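Threads > Kit and tools > Grippers

Upendo Kinyua
13 October 2025

I've had the Valasport fingers and the Grokora fingers on the same arm for most of a month now, and I said I'd write it up. Long thread. If you sell either of these you may want to go and make a cup of tea.

214 shares · 38 comments

Start with the claim. Both firms say their fingers will handle "delicate produce" straight out of the box. Neither says what delicate means, how ripe, how heavy or how long you're supposed to hold the thing. A raw potato is produce.

So I bought bananas. They're cheap, they bend, no two have the same curve, and a squeezed one shows you the next morning exactly where you squeezed it. I don't trust a force reading from the company that sold me the motor. I do trust a brown patch.

40 picks per set of fingers. Same arm, same controller, same wrist camera, same closing speed. Bananas from the same shop, bought on the same morning, swapped out every few picks so that one poor fruit wasn't taking all of it.

Valasport first. They're the dearer pair and they arrive in a very nice box with foam cut to shape. I mention it because the foam is the softest thing they sent me.

Dropped 2 in 40. Fine. I've no quarrel with that. Both drops came when the arm started its lift before the fingers had settled, and I'll put half the blame for that on my own script.

The marks are another matter. I left everything overnight on a tray and looked in the morning. Valasport had bruised a good deal more fruit than it had dropped, and always in a neat line where the corner of the finger had been. The sales page calls it a "compliant grasp". The banana was the compliant one.

Grokora next. Cheaper, uglier, and the mounting holes didn't line up with the plate until I'd had a file to them. The manual is a single folded sheet and one of the drawings is upside down.

Dropped 6 in 40. That's three times as many and I'm not going to dress it up. Most of them went when the camera had guessed the curve wrong and the fingers closed too near the tip.

Fewer bruises, though, and fainter. Before anyone puts that on a poster: I think the Grokora pair simply squeezes less for the same command. Turn the Valasport down to match and I'd expect the bruises to fade and the drops to climb. I tried it on a handful and it seemed to go that way. A handful is not a result.

Which brings me to what bothers me about nearly every gripper comparison I read, mine included. You set both to "50 per cent force" and feel very fair about it. 50 per cent of what? The two controllers don't mean the same thing by it and neither maker will tell you.

I asked. Valasport sent me a brochure I already had. Grokora said they'd "look into it" in March. I'm still waiting to hear what they saw.

Now the camera, which gets far less attention than the fingers and causes more of the trouble. Looking down at a shiny floor with the lights on, ours finds the fruit well enough but wobbles about on which way it's pointing. A few degrees of wobble on a curved thing and your flat fingers are pressing on an edge.

I moved the picks to the floor on purpose, by the way. Every demo I've ever been shown was done on a matt black cloth under a lovely big lamp. Lovely. Send me the address of the warehouse that looks like that and I'll apply for a job there.

Someone at Hebden told me the glare problem "goes away with more training data". Perhaps it does. I've been told that about a lot of problems, and I notice that the person saying it never has to go and collect the data.

A cheap fix that did help: tilt the wrist 5 degrees off straight down before the last look. The heading settled almost every time after that. I haven't rerun the full 40 with it, so please don't quote me a percentage I haven't given you.

Things I did not test: wet fruit, fruit in a bunch, fruit in a crate, anything heavier, anything faster. If you're about to reply that your gripper does strawberries, I believe you've got a video of it doing one strawberry.

Would I buy either again? With my own money, the Grokora pair, a file, and a sheet of soft rubber to stick over the corners. With somebody else's money I'd still want Valasport to explain that edge first. It would take them an afternoon to round it off.

And please, if you publish a drop rate, publish the bruises next to it. Anybody can hold on to a banana if they don't mind what it looks like tomorrow.

Raw notes are going up on the Fliltosside page once I've typed them out. My handwriting for the second half is poor. Last post, one from the floor picks: 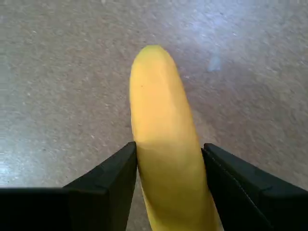 Fliltosside: Did you log motor current during the hold, or only at the close? We saw the squeeze creep up over a long hold on ours, and that would give you bruises without any change in the drop count.

Upendo Kinyua: Only at the close. Annoying question, good question. I'll log the whole hold next time.

tin_lid: We stuck bicycle inner tube over ours. Works until it gets dusty, then it's worse than bare.

marrowfat: Forty picks isn't very many though, is it?

Upendo Kinyua: No. It's forty more than the brochure shows.

Load 34 more comments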